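Home Issues Sections About
December — by Ema Ó Conaill
4 min read

3. Surfaces in the shared kitchen

We were lucky in Denside, where 61 households let us talk with them, often over a very long pot of tea, about how they look after their counters and tables. Most people wiped their surfaces at least once a day, and 22 of them told us they did so without ever deciding to. What bothered them most was water — small drops that catch the light and seem to ask for a cloth. 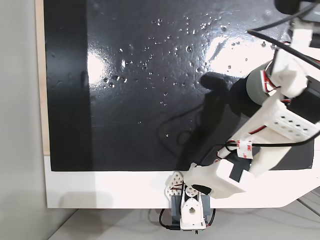 Figure 1a. Water droplets and glare on a glossy black surface.

Dark, shiny finishes came up again and again in our talks. Eleven households had chosen one and still loved it dearly, though they grumbled about the wiping. The people we met in Ovach, a smaller and older group, leaned toward pale tabletops and spoke fondly of mats and trays. Cups had a way of settling the matter in both places, as a favorite mug tends to live wherever its owner sits. 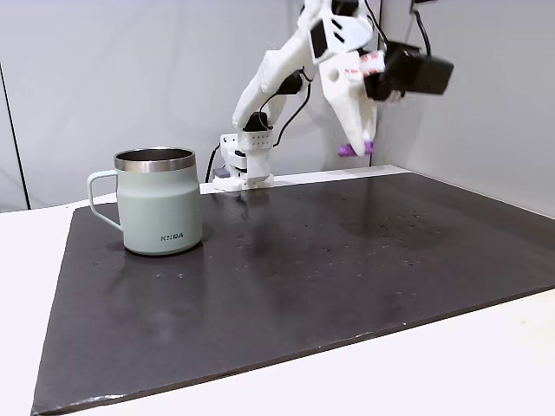 Figure 1b. Sage-green mug with a steel rim on a glossy black board.

We return to these habits in Section 4, where we look at who does the wiping.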